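Training diary, December, week two of the winter block

Rowing machine in the spare room again, pool on the alternate days. Entries below are in the order I did the work.

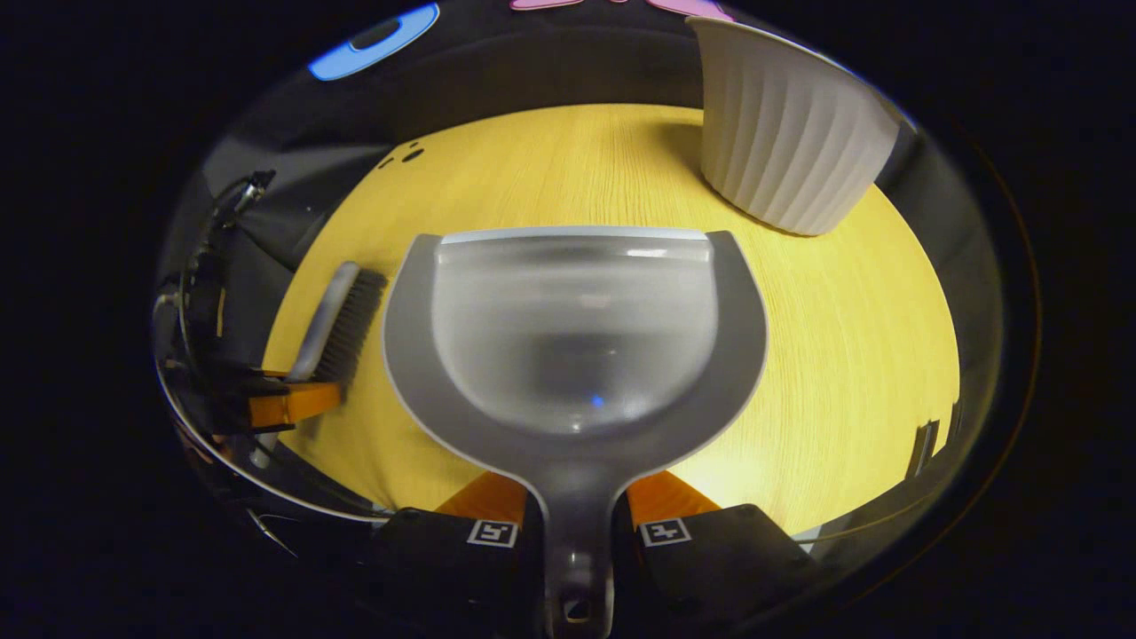 Morning, 6:10

Resting heart rate 52, three beats higher than last week. Slept badly. Warmed up for ten minutes at low resistance, then 6 x 500 meters with two minutes of easy paddling between. Target split was 1:58. First four were on it. Fifth was 2:01, sixth was 2:03, and I let the handle drop early on the last pull. Legs were fine. I had started counting what was left during the fourth piece, which is the habit Rohani Saragih told me to log whenever I catch it. Logged.

Attention notes

Rohani's method is one cue word per piece, said on the drive and dropped on the recovery. I used "long" for pieces one to three and forgot it after that. Splits drifted from the point where I forgot it. One session proves nothing, but it is the third time in this block. Next session I will write the word on tape and stick it over the distance readout.

She also wants a pre-session rating for nerves, 0 to 10. Today 4. Before the Gwilliam regatta in the fall it was 9 and I wrote down 5, so the early numbers in this book are not much use.

Evening

Pool with Leidy Betancur. 30 lengths, breathing every third stroke, no clock. Leidy thinks I should tell Hortensia about the panic at the Rarnberg start line before she sets the spring crews. I said I would wait for the test piece. Leidy said the test piece has nothing to do with it. Probably correct.

Block total on the machine so far is over 70 kilometers. The plan calls for steady work tomorrow, rate 20, no targets. Nerves rating for that: 1.

To do: reply to Hortensia Llanos - ask for 15 minutes in person. New batteries for the chest strap. Move bedtime to 10.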